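Istau Two-Arm Teaching Station
Gillalum product line / Teaching and teleoperation / Stations

Part no. 729
Availability: built to order
Supersedes: Istau single-arm station (spares still supplied)

Overview

The Istau station is a bench-mounted pair of arms for recording manipulation tasks by demonstration. An operator performs the task once or many times, either by moving the arms by hand or by driving them from a leader set, and the station stores joint positions, gripper openings and camera streams on a common clock. The recordings can be replayed directly or exported for policy training.

It is supplied as a working cell: arms, grippers, cameras, controller and the Palumbo recording software. The table is not included. Any rigid bench that meets the mounting drawing is suitable.

Teaching modes

Hand guiding. The drives hold the weight of the arm and gripper and otherwise yield to the operator. Press the guide button once to release and again to hold. Gripper opening is set with the thumb wheel. Hand guiding suits single-arm motions and fixed waypoints. The operator's hands will appear in the head camera stream, and recordings made this way should be tagged accordingly.

Remote control. The Wemum leader set is a passive pair of arms with the same joint order as the followers. Both arms are driven at once, and the operator stays out of camera view. Use this mode for tasks that need both grippers, such as holding a box while the lid comes off, or steadying a bag while an item is taken out.

The two modes cannot be mixed within one recording. Stop, change mode, and start a new take.

Specifications

Arms: 2, mirrored mounting
Grippers: parallel, two-finger, replaceable tips
Cameras: one head, one per wrist
Control rate, remote mode: 500 Hz
Longest single take: 300 s
Leader to follower link: wired
Stored per take: joint positions, gripper opening, operator marks, all camera streams
Emergency stop: one on the controller, one on the leader set

Takes longer than the limit are closed and saved automatically. The arms hold position until the operator acknowledges the message.

Setup notes

Cover reflective benches with a matte surface. Plain cardboard sheet is adequate and is cheap to replace when the finger tips mark it.

Route the wrist cables with enough slack for full wrist rotation, then run each arm through its range in slow mode before the first take. A cable that tightens at the end of travel will show up as drift in the wrist joint.

Home the leader arms before the followers. If the leader and follower differ by more than 4 degrees at any joint, the software refuses to engage and lists the joints concerned. Move the leader until the list clears.

Wrist camera exposure is fixed at the start of each take. Near a window, repeat the exposure step whenever the light changes.

Task: lidded box, two arms

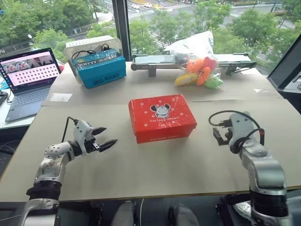
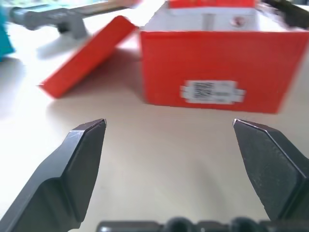

Page last modified: April

Ordering

Quote the part number and state which leader set is required. The Wemum set is available in standard and short reach, and both use the same connector. Finger tips are ordered in pairs. Worn tips should be replaced on both fingers together and the gripper zeroed afterward.

Palumbo licenses are issued per controller. Moving a license to a replacement controller requires the serial numbers of both units.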